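The bin had come with the house in Woselero, or at least it had come with the garage. It was gray metal with sloping sides, and it was the first thing she carried in and the last thing she figured out where to put. For most of the winter it stood behind the water heater. Then her brother called from Phromma and said he was sending the boxes.

There were supposed to be four. Seven came. The driver set them on the porch and had her sign for them, and she moved them one at a time into the back room, where the good light was. Her mother had packed them years ago, when they left Bruvau, and had written on each one in pencil. Most of the writing said KITCHEN. None of them had kitchen things in them.

She started on a box after supper. She pulled the light wooden table out from the wall, put the bin on it, and made herself a rule. Anything she could name right away went on the shelf or in the trash. Anything she had to think about went in the bin.

The first box was mostly paper. There were electric bills, a church cookbook, and a receipt from Zovulham Hardware for 200 feet of clothesline. Her father had never put up a clothesline. She looked at the receipt for a while and threw it away, then took it back out and set it on the windowsill.

The second box was heavier. It held a bag of curtain hooks, a cake pan, two belts, and a shoe box taped shut with brown tape that had gone stiff. She cut the tape with a paring knife. Inside were the small things, the kind that end up at the bottom of a drawer. She tipped the whole shoe box out on a towel and went through it piece by piece. Buttons went in a jar. Dead batteries went in a sack by the door. Pennies went in her pocket.

A few things she put in the bin.

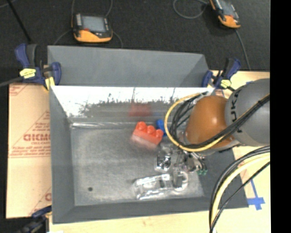 *The bin on the back room table, with the red block in it.*

Her brother called at nine to ask if the boxes had made it. She told him there were seven. He said he had only paid for four, and that the man at the counter had charged him by weight, so maybe that was how. It had cost him 300 dollars. He wanted to know if there was anything good.

"There's a red block," she said.

"What kind of block?"

"A building block. A toy one."

He was quiet. She could hear his television.

"With the round parts on top?" he said.

"Yes."

"Is it mine or yours?"

She said she didn't know. They had both had blocks. His had been kept in a coffee can and hers in a pillowcase, and at some point their mother got tired of the arguing and put them all together in one drawer. There must have been up to 2,000 of them by the end, counting the ones from the cousins. They were sold at the yard sale before the move. A woman had bought the lot and carried them off in the drawer, and their father had to build a new drawer for the dresser before anyone would buy that.

"I thought they all went," her brother said.

"So did I."

He asked what else there was, and she told him about the cake pan and the belts. She mentioned the little clear plastic packages too. She hadn't opened those. He said they were probably spare parts for something, and that whatever they went to was long gone. She said that was likely. He said to throw them out, and she said she would, and they both knew she would leave them where they were until spring.

"You could mail me the block," he said.

"It would cost more than the block."

"I know what it would cost."

She said she would think about it. They talked about his knee and the price of gas, and then he had to let the dog out.

She went back to the room and folded the towel. Five boxes were left, and it was too late to start on another. She turned the third one around so the pencil faced her. It said KITCHEN, and under that, in smaller letters, MISC.

It was 460 miles to Phromma. She had not driven it since the funeral. She got the calendar down from the nail in the hall and looked at April, which had nothing written on it but the dentist. Then she found a pencil, and she wrote his name across the second week, and hung it back up.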